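Prinard Fitted Sheet, Deep Pocket
Bedding > Sheets > Fitted
Item no. 2491-P
Sold singly. Pillowcases and flat sheet listed separately.

The Prinard is a fitted bottom sheet for mattresses between 8 and 15 inches deep. It is woven from combed cotton in a plain percale weave and finished with elastic on all four sides. Stock is held at the Buthelezi warehouse and ships flat-folded in a paper band.

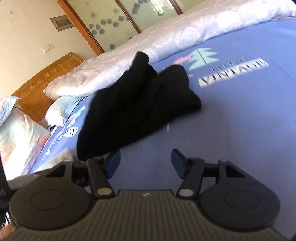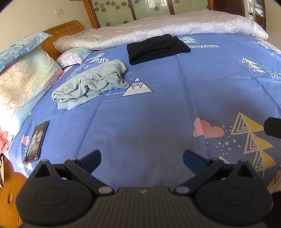 Periwinkle-blue sheet on the bed.

Fabric

The cloth is 100 percent cotton, single-ply yarn in both directions. Plain weave was chosen over sateen for this line. A plain weave has no long floats on the surface, so it snags less and pills more slowly. The hand is crisp when new and softens over the first several washes. It does not reach the drape of a sateen sheet, and buyers who want that should look at the Ekance range.

Fabric is preshrunk before cutting. Remaining shrinkage after five warm washes is under 3 percent in length and under 2 percent in width. The pattern pieces are cut oversize to allow for this, so a new sheet may feel slightly loose across the top until it has been laundered.

Sizes

Twin: 39 x 75 in
Twin XL: 39 x 80 in
Full: 54 x 75 in
Queen: 60 x 80 in
King: 76 x 80 in
California King: 72 x 84 in

Sizes refer to the sleeping surface of the mattress. Pocket depth is 16 inches on all sizes, measured from the top seam to the relaxed elastic edge. Measure the mattress with any topper in place. If the combined height is over 15 inches, the corners will ride up during use and the extra deep version (item 2589-P) should be ordered instead.

Below 8 inches the pocket has too much spare cloth to tuck neatly. We do not supply a shallow pocket version. Sheet straps can be used, or the spare cloth can be folded under at the foot.

Construction

Corners are mitered and closed with a five-thread safety stitch. A second row of lockstitch runs over the lowest 2 inches of each corner seam, where most of the load falls when the sheet is pulled on. Elastic is 3/8 inch braided polyester and rubber, enclosed in a turned hem. It is stretched evenly around the full edge and joined once, at the center of the foot.

The joint in the elastic is overlapped by 1 inch and bar-tacked. A woven size label is sewn into the hem beside it. With the label at the foot, the long sides of the sheet match the long sides of the mattress.

Fitting

1. Place the label at the foot end.
2. Fit the two head corners first and pull the elastic fully under the mattress.
3. Fit one foot corner, then the one diagonally opposite the first head corner if it is still free.
4. Smooth from the center to the sides.

On mattresses heavier than a standard queen, lift each corner by hand. Dragging the sheet over a corner that has not been lifted is the usual cause of torn hems, and this type of damage is not covered.

Care

Machine wash warm with like colors. Use a liquid detergent at the dose given for a medium load. Do not use chlorine bleach. Oxygen bleach may be used on colored cloth after a test on the inside of the hem.

Tumble dry low and remove promptly. High heat shortens the life of the elastic well before it harms the cotton. Line drying is suitable; peg by the hem, not the corner seams. Iron on the cotton setting while slightly damp. Keep the iron off the elastic.

Dark clothing left on a damp sheet may transfer dye. Treat transferred dye before drying, as heat will set it. Fabric softener is not recommended. It leaves a film that lowers absorbency and the sheet will feel warmer in summer.

Durability

Samples from each production lot are washed and dried through 30 full cycles and then checked for seam slippage, elastic recovery and color change. The present lot kept 91 percent of its original elastic stretch. Corner seams showed no opened stitches. Lot reports are signed by Toshiko Kikuchi and can be sent on request with the lot number from the paper band.

Replacement elastic

The hem is left unstitched for 1 1/2 inches beside the label so the elastic can be drawn out and replaced. Brutar kit 810 contains enough elastic for one sheet of any size, a bodkin and a printed length chart. Cut to the length on the chart and not to the length of the old elastic, which will have stretched.

Returns

Unwashed sheets may be returned within 30 days with the band. Washed sheets are accepted only for faults in weaving or sewing. Returns are processed each Tuesday, and the refund goes to the original method of payment.

Related items

Prinard Flat Sheet
Prinard Pillowcase, pair
Prinard Fitted Sheet, Extra Deep (2589-P)
Brutar Elastic Kit 810
Ekance Sateen Fitted Sheet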